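## Before we sign for a second pair of arms

*Workshop newsletter, October 2018*

The quote from Skilik came in at the end of last month and I have been asked to say something about it here before the budget meeting. I'm not against it. I do think we are being hurried.

The offer is for two more arms, grippers included, with a discount if we order before the year is out. Fine. But the quote leaves out the spare finger pads, and it leaves out the bench. When we bought the first pair we left out the bench as well, and it ended up coming from the hand tools money. The repairs line was gone by June.

Wurkex have quoted too. They are dearer on paper, with delivery and three years of parts in the price. I have asked both firms what a replacement cable set costs and how long it takes to arrive. Wurkex said six weeks. Skilik said it "depends on the region", and I would like something better than that before we send anybody a deposit.

Then there is the question of what the arms are for. The plan says "small parts handling, general". Talpur, the job that would pay for all this, is an order for 137 gearboxes. That is a decent order and a very small run, and the sales sheet works out its savings on runs far bigger than any we have had.

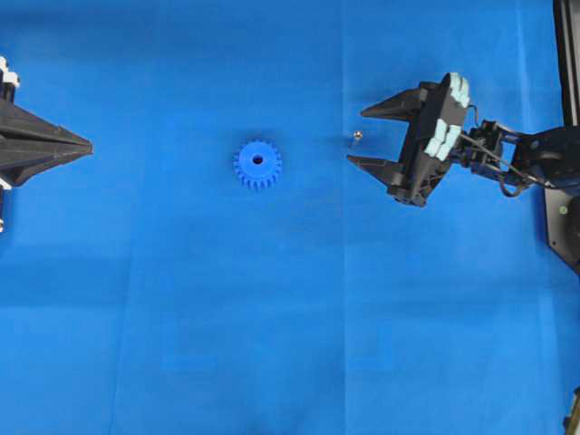 So my suggestion is that we put off the order and spend a little on finding out. Use the arms we have on the Talpur gears, with the same blue cloth on the table, and write down how long each one takes and how often somebody has to step in. If the figures are good, the case makes itself and the discount won't matter much. If they are poor, a second pair gives us the same trouble twice.

Skumard will rent us a pair by the month. The rent looks steep beside the purchase price, but it can be stopped, and I'd want it costed properly next to the other two.

Comments to me before the meeting, please, with prices attached if you have them.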